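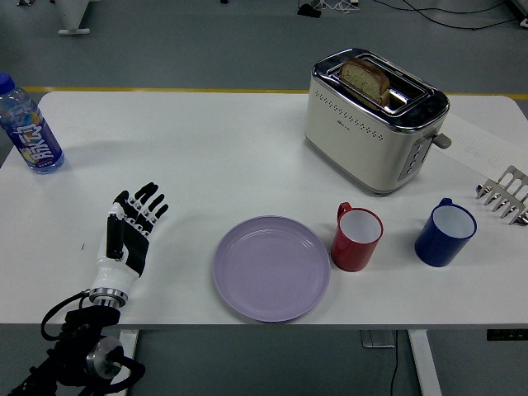 Wodlow Breakfast Club
Minutes of the planning meeting, Oct 12, 2021
Held in the back room, Plonari Hall

The meeting opened a little late while everyone found a chair. Minutes of the previous meeting were read and approved with one correction: the hall fee is due at the start of January, and the earlier minutes had it at the end.

1. Attendance at breakfasts
The last breakfast brought in 32 people, our best turnout yet! Members were delighted, and several said the room had a lovely buzz to it. The downside was a long wait for clean cups near the end. Everyone agreed that it's a good problem to have, but that we do need to sort out the dishes before winter.

2. Tableware
This took up most of the evening and was a lot of fun. The question was whether to go on with the old mixed china or move to colored pieces. The pale purple plate got a very warm reception. People liked the raised rim (toast crumbs stay put) and the flat middle, and one member pointed out how fresh it looks against a white tabletop. There was some worry that a color so light will show berry stains. We'll find out by using it with jam.

On mugs, the red and the dark blue both had their fans. Both are white inside, and the tea drinkers were very firm about wanting that so they can see how strong the brew is. After a cheerful back and forth it was moved that we get both colors and mix them along the tables. Seconded and carried, with 2 against. The two members voting against would like it noted that they wanted all red.

Bunero, the kitchen shop, will be asked for a price on plates and mugs together. If their price is too high we'll try Fakir Housewares next. The old china is to be kept for soup nights and not given away yet.

3. Laying the tables
We talked through how a place should be set. Agreed for now:
Plate close to the front edge, so nobody has to reach.
Mug to the right of the plate, handle turned whichever way the person likes. (A motion to fix the direction of the handles was withdrawn amid laughter.)
Water toward the back of the table, out of the way of elbows.
Spoons in a jar in the middle — we keep running short when we lay them out one by one.

The white rectangular tables will stay. They wipe down fast and they look bright even on a gray morning. Tablecloths were brought up again and voted down again.

4. Drinks
Bottled water went down well with the younger members. It was suggested that we also put out pitchers for those who prefer tap water, and two members have pitchers at home they can bring. Coffee stays as it is. The request for a second kind of tea was approved right away, with peppermint the clear favorite.

5. Storage
The cupboard by the sink is full. The top shelf will be cleared of the paper cups and the broken toaster. New mugs are not to be stacked more than 3 high, after what happened to the last set. The code for the cupboard lock has been changed to 1713, and members are asked not to write it on the door this time.

6. Any other business
The hall floor was sticky after the pancake morning and needs a proper mop before the next group comes in. A pancake morning in January was proposed and met with applause — details next time.
The lost mitten is still on the hook by the coats.

Actions
Get price from Bunero: supplies group.
Clear top shelf: whoever opens up next.
Test jam on purple plate: several offers, all accepted.
Buy peppermint tea: kitchen group.

Meeting closed, and tea was served.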